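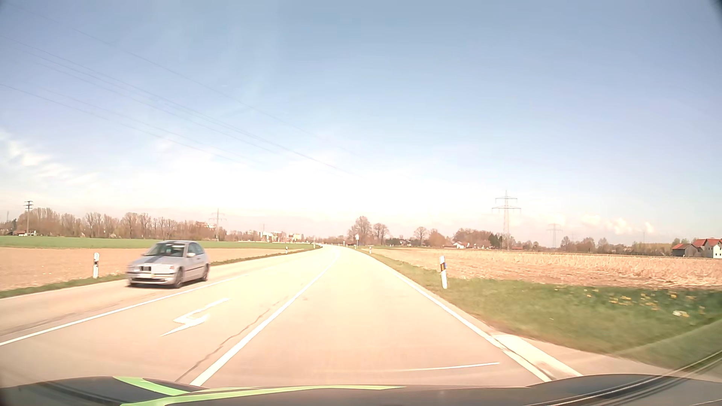

How early should a driver move into the turning lane on a country road?
As soon as the lane is open at its full width, and with the signal already on before the wheels cross the line.

Notes for me, slide 2. Speak slowly. Say good morning and thank Korkor Dankwa for the invitation.

The road on the slide is straight for a long way and then bends a little to the left. Flat fields, big sky. Ask the room: where do you look first? Wait. Most people will say the oncoming car. Then point to the arrow on the road - it is long and thin from the driver's seat, so new drivers read it late.

Tell the story of Callum Innes and the Herell junction. He waited there for 11 minutes in August behind a tractor which also wanted to turn. Keep it short.

Slide 3. Our survey: 233 learners answered, and 122 of them said they brake before they leave the through lane. Explain why this surprises the driver behind. Giang Thân has the full table if somebody asks.

Also mention reflections on the windscreen in low sun. Clean the inside of the glass too, many forget.

If there is time, questions. If not, go to slide 5 and give the word to Gwion Phillips.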